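Grevus Desk Organizer: Six Weeks With an Expensive Box of Boxes

Posted September 27, 2026

I have bought a lot of desk organizers and most of them ended up in the garage. So when the Grevus went on sale for $60 I told myself I would read the reviews first, and I did, and they were useless. Everybody had owned it for an afternoon. "Love it, looks great on my desk." Well, sure. A bowl of lemons looks great on a desk.

I've had mine for six weeks now, which ought to be long enough to form a grumpy opinion. Small parts and samples at a desk are the use I care about. 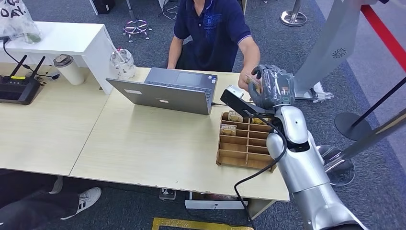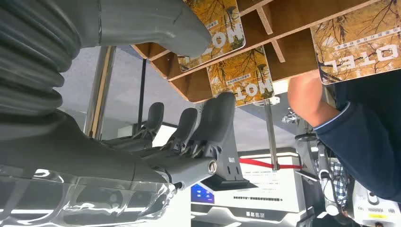
Chmielewska, commenting on my first post about it, said I was being unfair before I'd even filled the thing, and that hers has held beads and jewelry findings for two years without a single divider coming loose. Fine. Beads weigh nothing. I keep screws, fuses, cable ends and a sad number of dead watch batteries, and that is a different kind of load.

The company's page says the dividers are "precision fitted." Two of mine rattled out of the carton and one was so tight I had to tap it down with the handle of a screwdriver. After that they stayed put, I'll give them that. The finish is smooth on top and rough on the inside corners, where your fingertips go every single time. A few minutes with fine sandpaper took care of it, but at this price I don't think I should be the one sanding.

My bigger complaint is the size of the compartments. They're all the same. This looks tidy in a catalog and makes very little sense in a house, where you own nine of one thing and 262 of another. My wood screws fill four compartments and spill into a fifth. Meanwhile a single spare key has a room of its own. You can pull dividers to make a bigger space, but then the ones next to it start to lean, and by the second week I had put them all back.

Then there's getting things out. The compartments are deep enough that you can't pinch a small washer off the bottom without tipping the whole organizer, and if you tip it, everything moves next door. I ended up lining them with scraps of felt, which helped. The Drultex version comes with felt already in it and costs a little less. I haven't owned that one long enough to say it's better, and the felt does collect dust like you wouldn't believe.

I also don't buy the claim that it will "cut your searching time in half." Half of what? I still open the wrong compartment first. Labels would help more than anything the box does, and there's no flat edge wide enough to stick one on. I used masking tape across the front and it looks terrible.

What did I like? It's heavy enough not to slide when I reach for something. It didn't smell like anything out of the carton, unlike the Flundano tray I sent back last November. The bottom hasn't scratched the desk. And I do lose fewer fuses than I used to, although I suspect any container with walls would have gotten me there, including the muffin tin I was using before.

If you sort beads, stamps or pills, and your piles are all more or less the same size, you may be as happy as Chmielewska. For a mixed lot of hardware I'd wait for another sale, or just keep the muffin tin. Three stars out of five, and the third one is for the weight.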